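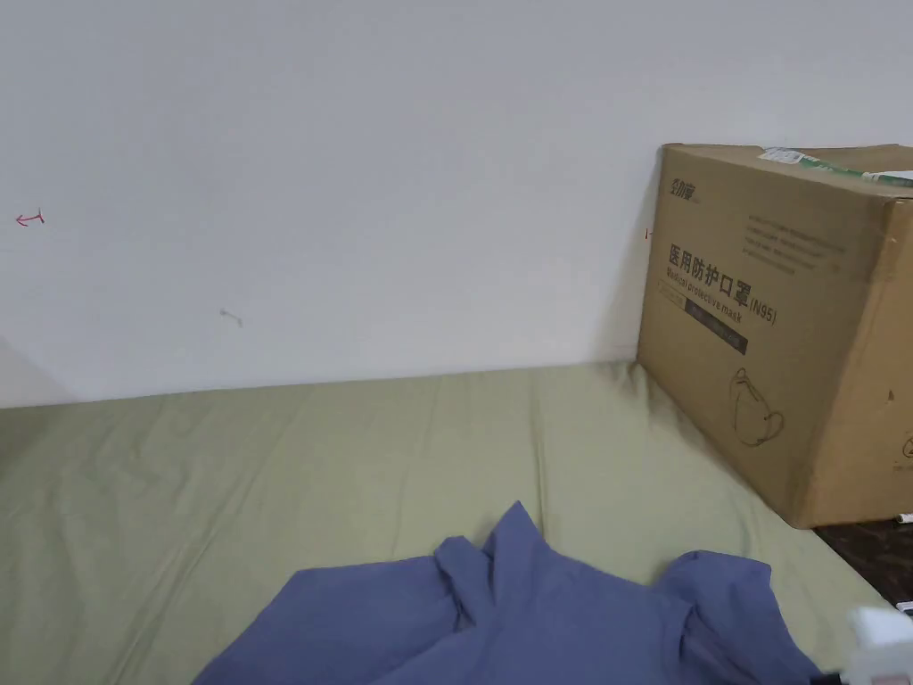
Bedroom at Pikcombe, with the bed made up in its fitted sheet and a carton on it.

Pikcombe House: furnishing of the upstairs bedrooms
Progress report to the Waaka Fund
Fri 4 February

Work done in this period

The beds for the upstairs rooms have been delivered and put together. Mattresses came from Hedach in two loads. The second load was short by one mattress, which was sent on later at no charge. Fitted sheets are on the beds in the rooms we have reached so far. We chose plain colors that can be washed together and replaced one at a time.

Bedding and small household goods are arriving in cartons. These are being taken straight up to the rooms and set on the beds while the floors are finished in the hallway. Each carton is checked against the order before its contents are put away. The flattened cardboard goes to recycling at the end of the week.

Walls

The bedroom walls are white throughout. There are still small marks to deal with, including a red arrow drawn by hand in one room and a gray scuff on the same wall. These will be cleaned or touched up once the furniture is in its final position. We have kept back paint for this.

Spending

The grant for this stage is $3,000. Sheets and pillowcases have cost $278. A further $80 went on paint and fillers. The mattress invoice from Hedach has not been received and is not included in these figures.

Still to do

Curtain rails have been ordered from Visia but have no delivery date. We would like to move the balance of the paint budget to bedside lamps and ask for your agreement to this. The rooms should be ready for guests in May.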